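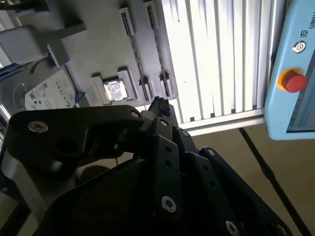
Zieliński objected, on reading a first draft of this section, that a stop which leaves a part in the fingers should not be counted as a safe stop at all, and that the count of protective stops alone would hide the failures that matter for small electronic parts. We accepted the objection and recoded the fault log accordingly. The results below use the recoded log.

Figure 3. Wrist view at the kitting tray, with the processor pocket near the central fingertip and the pendant with its emergency stop at right.

4.2 Loss of grip after a protective stop

The Runow cell was run for 81 disassembly cycles. Each cycle consisted of picking a processor, memory modules and a hard disk drive and placing them in the gray tray. The controller software was Zistotum, and the fingers were driven through the Estetti grip module, which holds its own force setpoint and receives only open, close and hold commands from the controller. Of the 81 cycles, 56 ended without a fault of any kind. The rest were reviewed by hand from the controller log and the wrist camera recording.

Most of the faults were minor. A finger touched the raised edge of a pocket during the approach, the force limit was exceeded, and the arm stopped before the part had been reached. These stops cleared with a restart from the pendant and left the parts undamaged.

In 3 cycles the fault was of another type. The arm stopped while a processor was held above the tray, and the grip module lost its hold command at the same moment. The module is designed to keep its last setpoint for 2 seconds after a loss of communication and then go to zero force. The operator had not reached the pendant in that time, and the part fell. In two of these cycles it landed flat in the tray. In the remaining one it struck a pocket edge on one corner and was scrapped.

The cause was traced to the order in which the two devices are shut down. When the force limit trips, Zistotum closes all outgoing connections before it confirms that the arm is at rest. The grip module cannot tell this from a broken cable and starts its timer. The fault does not appear in the tests supplied with the module, where the stop is always triggered with the fingers empty.

We first tried a longer hold time. This kept the part in place but introduced a second hazard: the fingers stayed under force while an operator reached into the tray to clear the fault. The longer time was withdrawn after one day of trials in May.

The present arrangement keeps the connection to the grip module open through a protective stop and drops it only on an emergency stop. The operator must now release the part by a separate command before entering the cell. No part was dropped in the repeat trials, although these were too few to support a failure rate. Behavior on a full loss of power has not been changed, and a held part will still fall in that case. Section 4.3 treats the pocket edge contacts separately.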